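The Cloth Always Has a Second Opinion
Two sets of robot fingers, one white cloth, and a budget that would embarrass a bakery

There is a test in robotics that sounds like a chore because it is one. You put a cloth on a table and ask a machine to pick it up, spread it out and fold it. Your grandmother could do this while arguing on the phone. The machine would like a moment.

I spent a long day at a workshop in Kokdale, where a small outfit called Grulska has been trying out grippers for people who can't spend car-factory money on a pair of hands. The ceiling is $3,000 for a full set of fingers, spares included. Everything over that goes in a folder labeled "later," and the folder is thick.

Two designs made it to the table. The Wogan is a wide gripper with curved tips, made to give a little when it presses on something. The Domcombe is stiffer and plainer, and costs less, a fact its fans will share with you before you have taken your coat off. Both were put through the same routine: pinch, lift, lay flat, fold, repeat until somebody needs lunch.

Cloth is a mean subject for this. A box stays a box when you grab it. Fabric changes shape the second you touch it, and then it hides the corner you wanted under the part you didn't. The usual mistake is to pinch too deep and come up with a handful of laundry, like a man pulling a tissue from a full box and getting all of them.

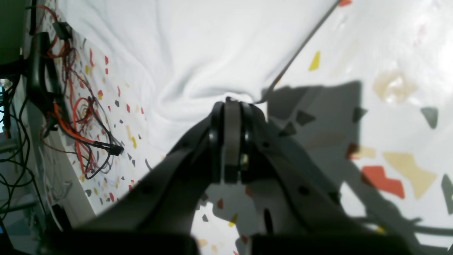 Fingertips on a fold, as the gripper has it, and then the wider table with an arm at each side of the cloth.

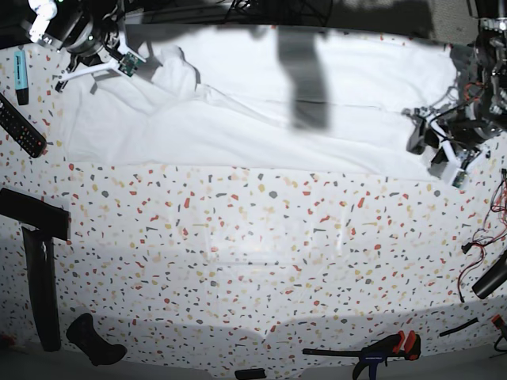

Keeping score

Each design got 58 tries. A try counted only if the gripper came away with a single layer and kept hold of it until the arm stopped moving. This rule caused more debate than the robots did. Does it count if the cloth slips but doesn't fall? (No.) Does it count if it was a really nice grab otherwise? (Also no, after some sulking.)

The Wogan missed 18 times, mostly by being too gentle and sliding off the edge of the hem. The Domcombe missed more often but failed in a more useful way – it tended to do the same wrong thing in the same wrong place, and a mistake that repeats is one you can fix in the controller. By late afternoon I had grown fond of it, as one does of a dog that keeps walking into the same door.

The cameras were their own argument. A view from the wrist tells you plenty about the fold between the fingertips and very little about the rest of the fabric. A view from farther back has the opposite problem. Grulska wants both, and so now has two streams of pictures to line up and a new reason to stay late.

What to buy, if you must

For thin cloth, I would take the Wogan and put up with the slipping. For towels and anything with a thick seam, the Domcombe did better than its price suggests, and its tips can be swapped with one small screwdriver, provided you can find the screwdriver. A softer pad for the Wogan is due in August, and I have been invited back to watch it fold things. I said yes and went home to a basket of my own shirts, which are still in it.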